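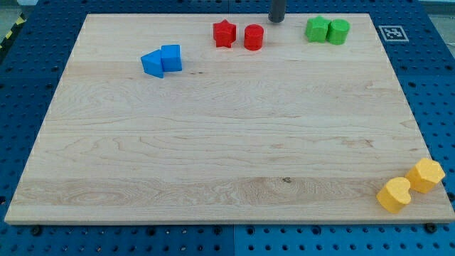
Opinion | Automation

Home News Opinion Events Contact

The block test proves less than Ridadik thinks

Ask Ridadik about the March fault at its Kokdale site and you will be told about blocks. Coloured ones, sorted into pairs on a maple board, 80 runs without a miss. I don't doubt the figure. I doubt what it has to do with an arm that swung through a stop line and bent a guard rail.

The firm's report blames a marker read wrongly after the table was shifted. The arm believed it was somewhere else -- and moved at full speed on that belief. The fix, we are told, is new software, tested on the same bench with the same blocks.

A bench is kind to a robot. The board is bolted down, the shapes are known and there is hazard tape to keep the rest of us back. At Kokdale people push trolleys past.

Ondieki, which runs similar arms at Dristodport, halved its speeds after a near miss and lost 50 trays a shift. It has kept them there. Ridadik should do the same, and publish the stop logs from the day of the fault -- all 109 pages.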